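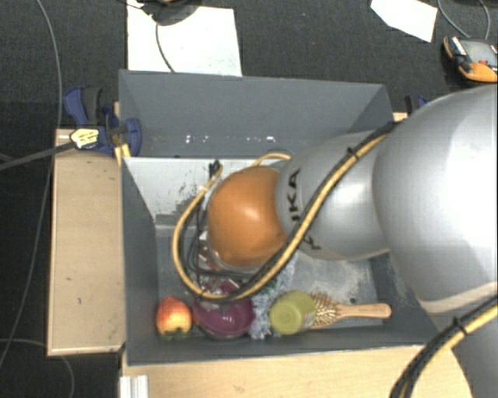 Bin work on a KUKA arm, with the cup and hairbrush side by side.

Prillusine Teach Kit - hand guiding and remote control in one box

I put this kit together because I was tired of typing in waypoints! With Prillusine you grab the arm and walk it through the task yourself, or you sit back and drive it from the Loltside hand controller (I switch between the two all day long). Every run gets saved, and you can play it back, trim it or toss it.

My advice - start with one object and do 26 demos before you add a second. Soft stuff like a crumpled cloth needs more patience than an apple, so go slow on the approach.

What you get:
Loltside controller
Wrist sensor with 4 mounting screws
9-foot cable
Prillusine software, one seat

Part number 861. Bin and objects sold separately. Questions about fitting it to your arm? Write to Aiman Rahman and I'll get back to you.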